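Ramside collection site - bathroom bay
Walk-round safety checklist with comments
Date: November 4, 2018
Inspected by: Zohreh Ebrahimi
Copy to: Eleni Spahić (collection lead, Preda project)

Scope: handheld gripper recording of bathroom tasks, bay 13. Marks used are OK, ACTION (fix before next session) and WATCH (can carry on, look again next time). Items not listed were not checked on this visit.

1. Floor and access

1.1 Route from door to recording position clear - OK
Wide enough for one person carrying both grippers. Two people can't pass each other by the shelving, so the second person waits outside until the first is in place.

1.2 Floor free of water - OK
Dry at the time of the visit. The tile will be slippery if that changes. Eleni to confirm whether any wet tasks are planned for November. If they are, this sheet is not enough and the bay needs a separate assessment.

1.3 Stored items kept away from the work area - WATCH
Bags and boxes are building up along the walls. I have no objection to people keeping a bag in the bay but it should go on or under a desk.

1.4 Chairs - OK
Castors on the office chair roll freely. Do not use it for seated recording, use a fixed one.

2. Electrical

2.1 Power strips in good condition - OK
Cases not cracked, switches work. Test labels in date on all of them except the one noted under 2.3.

2.2 Leads routed clear of the operator's feet - ACTION
Same comment as last time. The leads are long enough to go round the edge of the bay and should be taped down there. At present anyone getting up from the recording position with both hands full has to look for them first.

2.3 Test labels - ACTION
One adapter has no label. Taken out of use and handed to Eleni.

2.4 Power kept away from the bath - ACTION
The bath is not plumbed to a supply, I checked this with the Standeck fitter by phone. Even so, the strips should be moved back and raised off the floor. Wall brackets are in the Kistitz order and have not been delivered.

2.5 Nothing daisy-chained - OK
Checked each strip back to its wall socket.

3. Grippers

3.1 Fingers and pads - OK
Both pairs open and close fully with no sticking. Pads firmly glued. The left pair squeaks a little, no effect on use.

3.2 Marker cubes - OK
Faces clean, corners not lifting. Wipe with a dry cloth only. Someone has been using glass cleaner and it dulls the print.

3.3 Status light showing before recording starts - OK
Green on both when I tried them. If it goes out during a take, finish the movement, put the gripper down and mark the take as bad. Do not shake it.

3.4 Cable strain - WATCH
The cable on the right gripper pulls at full reach. Operators are leaning forward to make up for it, and that shows up in the recordings as a dip at the end of every reach. A longer cable would sort out both problems.

4. Operator

4.1 Sleeves - WATCH
Loose cuffs should be pushed up or banded. They can catch in the trigger and they sometimes cover the lower markers.

4.2 Breaks - OK
Log shows a break every 30 minutes. Keep to this. Two operators told me they skip it when a run is going well - please don't, wrist strain comes on slowly and the late takes are the ones that get thrown out anyway.

4.3 Posture - WATCH
Low seated work in front of the bath is hard on the back. No more than 17 takes before standing up and walking about. Reaching over the rim counts as a full reach.

4.4 Induction signed - OK
All current operators have signed the sheet on the door.

5. Task set-up

5.1 Fixtures secure - OK
Spout, hand shower and valve handles tested by hand, no movement in any of them. The hand shower is the one most likely to work loose as it gets lifted and replaced so often. Check it at the start of each day. 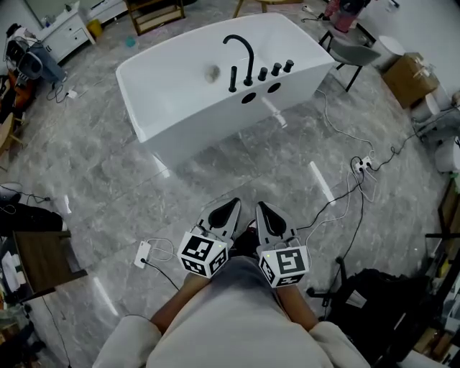

Bath position with both grippers in hand, items 2.2 and 5.1.

5.2 Small objects - OK
Everything in the object tray is too large to go down the waste. Keep it that way when the set is changed.

5.3 Starting position varied between takes - not a safety item
Eleni asked me to note it here so operators see it. The target is 3000 usable takes and too many so far begin from the same spot. Move the object before each take and say the task name aloud at the start.

Actions
2.2 Reroute and tape leads - Eleni, before next session
2.3 Test or replace adapter - Eleni
2.4 Move strips back now, fit brackets on delivery - Zohreh
3.4 Price a longer cable - Zohreh

Bay may be used once 2.2 is done and the strips have been moved back. Send me a message when that is finished and I will come and sign the door sheet.

Z. Ebrahimi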